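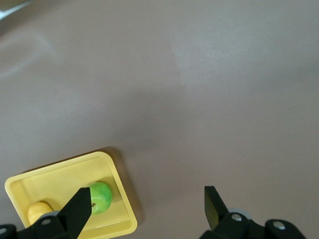

Yellow tray, green apple, Friday morning

osov_kitchen
Does anyone else keep fruit in a shallow tray instead of a bowl? I switched last month and I'm eating way more of it!

lentil13
Tried it. Apples roll every time I bump the table, so back to the bowl.

Junhao Dong
Mine has sloped sides too and nothing has gone overboard yet. Plastic wipes clean in a second (my old wicker thing never did).

lentil13
You clearly don't have kids, lol

osov_kitchen
Two of them! I push it away from the edge.

13 comments
40 shares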